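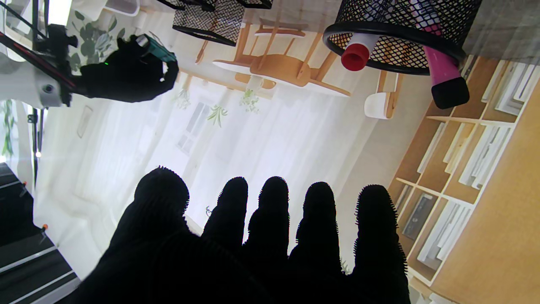 3.2 Demonstration Procedure

All demonstrations for the desk-tidying task were recorded by remote control. The operator wore a pair of sensing gloves and stood behind the workspace, with a direct line of sight to the table. Wrist and finger motions were mapped to the two arms independently, so that either hand could be held still while the other worked. Operators were instructed to complete each episode at a comfortable pace and to avoid correcting small errors in placement unless the object had left the reach of both arms.

The task consists of moving small items from the tabletop into mesh containers. Scraps of paper were included in part of the episodes as clutter and were not to be picked up. We collected 400 episodes in total, of which 76 were discarded after review. The most frequent cause for removal was a loss of glove calibration during the episode, followed by the operator resting a hand on the table for longer than the permitted interval. Every operator completed 20 practice episodes before recording began, and these are not part of the reported data.

Fingertip contact proved the most difficult part of the task to demonstrate. The gloved fingers of the robot hands are wider than those of the operator, and a pinch that closes fully on the human side may leave a gap on the robot side. Following a suggestion from Antonina Mykhailiuk, we added an offset to the thumb and index finger that can be adjusted between episodes. The offset was stored with each episode and is available to the policy during training.
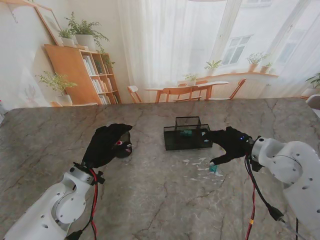

Figure 3. Bimanual workspace during the desk-tidying task. The right hand is extended toward a teal cube; the left hand is raised clear of the table.

Episodes in which only one hand was needed were kept in the training set together with those that used both. In an early version of the Kodow data set, the idle arm had been removed from the recorded actions, and policies trained on that version tended to drift with the unused hand. Keeping the idle arm in the action record reduced this behavior, as reported in Section 4.1.

Images and joint positions were stored with a common clock. Each episode was then trimmed at both ends to remove periods without motion, and labeled by a second person who had not operated the arms. Where the label and the operator's own note disagreed, the episode was reviewed again by both before a decision was made.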